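Wobbly demos taught our robot more than clean ones did

16 Nov 2018 | by Cristian Tello | 5 min read

I've been promising a proper write-up of the pencil case work since March, and people have started asking, so I finally sat down with a big coffee and my notes.

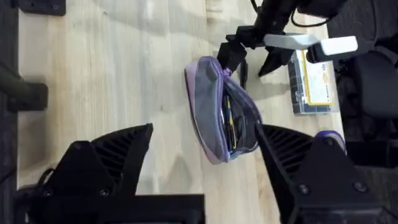
Quick catch-up if you're new. I work on teaching a two-armed robot by showing it things. I drive both arms by hand, the computer records everything, and then we train a network to copy me (behavior cloning, for those who like the proper name). The project is called Dullero, after a typo I made in a folder name and never fixed. The first task was boring block stacking. The second was soft cases with zippers and flaps, and oh boy, soft things are a whole different animal.

The trouble with a soft case is that it never sits the same way twice. You grab the edge and the whole thing sags, or slides, or turns toward you. One arm has to hold while the other does the fiddly bit, and if the holding arm is off by the width of a pencil, the fiddly arm is grabbing at air.

So, the question I wanted to answer: does it help to record demos where I mess up and then fix it? My gut said yes. The usual worry is that you teach the robot to mess up too, and that's a fair worry! If I miss a grab on purpose and you train on the miss, well, you've just trained a robot to miss.

What I ended up doing was pretty simple. I recorded 2754 short demos in total. In 600 of them, I started from a bad spot: case twisted, finger on the wrong side of the flap, other arm too high, that sort of thing. I only kept the part from the bad spot onward. The mistake itself never goes into training, just the getting out of it. (Getting into the bad spot took longer than getting out of it, by the way. My wrists have opinions about this.)

Then I trained one policy on everything and another where I swapped the recovery demos for the same number of clean ones, so nobody could say the first one just had more data. Same network, same settings, 10 tries each on a case neither of them had seen. The clean one opened it 2 times. The mixed one opened it nine times, and on the miss it had the flap pinched and then simply stopped, like it was thinking about lunch.

Now, 10 tries is tiny. I know. I'd want a lot more before I put a number on a slide, and I was the one placing the case each time, so there's probably some of my own bias in there. But the way they failed was so different that I believe there's something in it. The clean policy would miss the edge and then carry on with the rest of the motion anyway, closing on nothing and pulling at nothing. The mixed one backed up a little and came in again, sometimes three or four times in a row.

One thing I got wrong early on: the wrist views matter way more than I figured. I had a run going with only the overhead camera, and it lost track of the rim as soon as a gripper got in front of it. Adding a view from each wrist sorted most of that out. Training got slower, which I grumbled about, and then I left it running overnight and stopped caring.

Still on my list is closing the case again, which is much harder than opening it. I've also been meaning to try the Mackay version of the loss, where later steps in a demo count for more. If anybody has used it on cloth or anything else floppy, please leave a comment, I'd love to compare notes before I burn a week on it.

I'll be giving a short talk on all this at the Skeltby meetup, and the slides will go up here afterward.

Enjoyed this post? Enter your email to get new ones in your inbox. Unsubscribe at any time.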